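3.2 Where the toothbrush goes

Participants in the Berkholm survey were asked where they kept the things they used every morning. Of the 115 households that replied, most named a cabinet. The diaries, filled in at the sink and therefore harder to fib in, named the rim of the basin. Villanueva's term for this gap, "aspirational storage," is kinder than the one used by our coders.

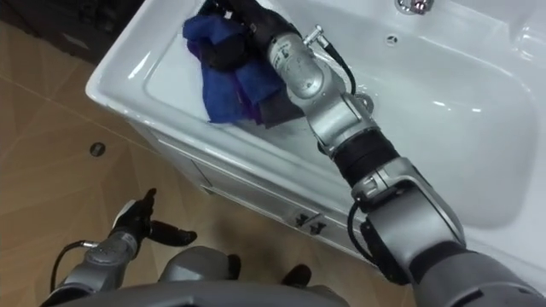 Figure 4. Vanity with ceramic sink and white cabinet front.

Rim width did most of the explaining. Households with a flat rim left objects on it overnight whether or not the cabinet had space. Those with narrow rims used the windowsill, the toilet tank and, in one diary, a shoe. The Brikero storage insert, given free to 20 households, was in use in 2 of them by May. One of the two held batteries. 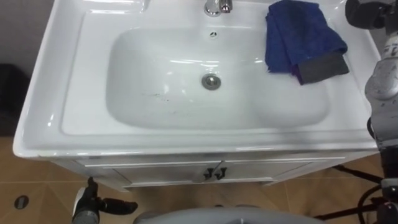 3.3 Shared basins and the morning queue

Conflict over the sink peaked at 7:20 a.m. and concerned hair more often than time. Diarists were generous in reporting the hair of others. Our attempt to code blame on the Ignacio scale was dropped when every adult in a household scored as the injured party. We return to this in Section 5, with less optimism.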